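**FOR RELEASE: October 1, 2018**

# Pukach to Move Household Goods Line to Refillable and Reduced Packaging

Pukach, a distributor of cleaning and household supplies, will change the packaging on 144 of its own-label products over the coming year. The first items reach stores this month. The change covers liquid soaps, laundry products, dish products, sponges, cloths and bags sold under the Pukach name.

The company sells through 2,577 stores, most of them independent grocers and hardware shops. Many have limited shelf space, and store owners have told the company for years that bulky outer packaging is their main complaint. Boxes arrive half full, get broken down in the back room and then have to be hauled away at the store's expense.

Under the new plan, Pukach will drop the outer carton from any product that already has a sealed inner pack. Multi-packs will be held together with a single paper band. Liquid products will be sold in two forms – a standard bottle for first-time buyers and a flat refill pouch for everyone else. Shelf prices on the standard bottles will not change. The pouches will be priced lower per ounce than the bottles they refill.

## Suppliers

Three companies are working with Pukach on the change.

Stoltex will make the refill pouches. It has supplied the company's sponge and cloth wrappers for nine years and has added a second shift to handle the new order. The pouches have a screw cap in one corner and stand on a folded base.

Eltex will print the labels and paper bands. All labels will move to one layout, with the product name at the top, the contents and directions in the middle and the safety text at the bottom. The old line used different layouts depending on when a product was first introduced, and customers often had trouble finding the dilution directions on concentrates. Type size for directions will go up on every product.

Muriithi, a freight and warehousing firm, will handle storage and delivery to stores. Orders will ship in returnable plastic crates in place of single-use boxes. Drivers will pick up empty crates on the next delivery. Stores will not pay a deposit on crates during the first year.

## Store Trials

Pukach tested the plan in a group of stores last winter and spring. Store staff were asked to record how long it took to unpack an order, how many items arrived damaged and what customers said about the changes.

Unpacking went faster in every store that took part. Damage was lower for bags, cloths and sponges and about the same for bottled liquids. One product, a powdered laundry soap, did worse without its carton because the inner bag split when crates were stacked. That product will keep its carton until a stronger bag is available.

Customer comments were mixed at first. Some shoppers thought the items without cartons were returns or samples. The company added a small shelf card explaining the change, and comments of that kind dropped off. The shelf cards will be sent to all stores with their first order. Stores that want the cards in a second language can ask for them on the order form.

Roll goods and bottled goods make up the largest part of everyday household sales, and both will be among the first to change over. 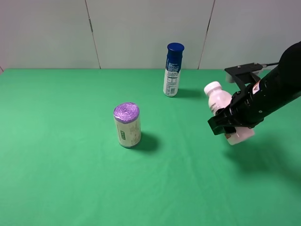
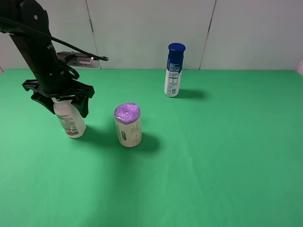

## Schedule

Garbage bags, cloths and sponges will change over in October. Dish and hand soaps will follow, then laundry products. Floor and window cleaners will be last. Stores do not need to return or mark down their current stock. Old and new packaging can be sold side by side, and bar codes will stay the same on every item except the refill pouches, which will get their own codes.

Orders already placed will be filled with whatever packaging is in the warehouse at the time. Stores that want only the new packaging should say so in the comments line of the order form. Those orders may take up to 2 extra weeks to ship.

## Case Quantities

Some case quantities will change with the move to crates. A full list will be mailed to store owners along with the next price sheet. Stores that order by standing order should check their quantities against the list, as the system will round up to the nearest full crate unless told otherwise.

## About Pukach

Pukach distributes cleaning products, paper goods and kitchen supplies to independent stores. The company is privately owned.

Press questions may be sent to the Pukach communications office. Store owners with questions about orders or crates should call their regular sales desk.

###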